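Fadeck: Collecting Demonstrations for Tidying Soft Items in Furnished Rooms
Project report, second semester
19 May 2026

1. Background

The project set out to build a small set of demonstrations for a policy that picks up loose cloth from floors and seating and puts it in a container. Earlier student work in the lab used rigid objects on a plain table. Policies trained on that data did poorly on anything soft and did worse again when the background changed. Our task was limited to the data side: decide what to record, record it, check it, and hand over a set that the training group could use without further cleaning.

The set is called Fadeck. The recording software is Pliver, which an earlier group wrote and which we changed in two places described in Section 3. The annotation tool is Wragg.

2. Task definition

One episode consists of an approach, a grasp, a lift, a carry and a release. The item starts on the floor, on a seat, or against the base of a piece of furniture. The episode is counted as a success if the item is released inside the container with no part of it hanging over the rim.

We used towels, T-shirts, light cloths and socks. Items were dropped from knee height before each episode so that the starting shape was not chosen by the operator. In the first weeks we placed the items by hand, and the shapes came out too regular: most had a clear peak in the middle, which made the grasp easy. Those episodes are kept in a separate folder and are not part of the released set.

The planned size was 1000 episodes. Rooms were to be changed every 200 episodes, giving five rooms. Two of the rooms were used in December for a pilot and were set up again for the main recording.

3. Recording setup

The operator drives the arm with a hand controller from a position behind the base. Images come from a camera at the wrist and a second camera on a tripod. Joint positions, gripper opening and gripper motor current are logged with the images. All streams carry a time stamp from the same clock.

The first change to Pliver concerns the start of an episode. The old version began recording when the operator pressed a key, and many files opened with a long idle stretch. The new version keeps a short buffer and begins the file at the first commanded motion. The second change concerns dropped images. The old version filled a gap by repeating the last image and did not report it. The new version writes a gap flag, and the check script rejects any episode with a gap during the grasp phase.

The wrist camera exposure was fixed for each room. With automatic exposure, a bright cloth brought close to the lens made the background go dark, and the training group had asked for stable backgrounds.

4. Procedure

Each recording block followed the same order:

Check the clock offset between the two cameras.
Open and close the gripper once with nothing in it, and store the current reading.
Drop the item, wait until it stops moving, start the episode.
After release, mark the outcome in Pliver before the arm returns home.
Change the item according to the printed list.

The operator was allowed one regrasp. A second failed grasp ended the episode as a failure. Failures were kept and labeled, as the training group wanted to use them for a success classifier.

5. Labels

Phase boundaries were marked by hand in Wragg. The grasp phase begins at the first closing command and ends when the item leaves its support. The second boundary gave us trouble. Cloth does not leave the floor at one moment: the part between the fingers rises first and a corner may stay down for some time. 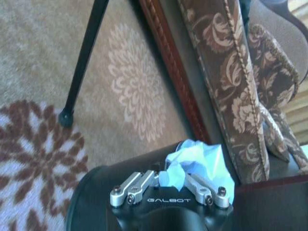

We settled on the last moment of contact with the support, read from the tripod view, and used the wrist view only when the tripod view was blocked by furniture. Two students labeled the same 185 episodes to test this rule. Approach and release boundaries agreed well. The end of the grasp phase agreed less well for items lifted beside seating, where a fold could be resting on a cushion or only hanging close to it. We added a field named "contact unclear" for such episodes and left the boundary at the later of the two marks.

Background type is stored for each episode as plain, patterned or mixed. A patterned rug together with patterned upholstery is the hardest combination for the present segmentation model – it tends to assign parts of a printed cushion to the item – and we wanted the training group to be able to select these episodes directly.

6. Results

All five rooms were recorded. The check script rejected 328 episodes on the first pass, most of them for image gaps in one room where the network cable was faulty. The cable was replaced and the rejected episodes were recorded again with the same item list, so the final set has its planned size.

Motor current turned out to be a weak signal for thin items. A sock and an empty gripper give nearly the same reading at full closure. For towels the signal is clear. We therefore do not recommend current alone as a success check.

7. Open points

The container was always on the operator's left. A policy may learn the side and ignore the container.

The set has no episodes with two items lying on top of each other. The Dremby group has asked for these, and the Pliver item list can be extended to cover them without changes to the file format.

Labeling took longer than recording. A first guess at the phase boundaries from gripper opening and arm height would save time, with the hand labels of this set used to test it.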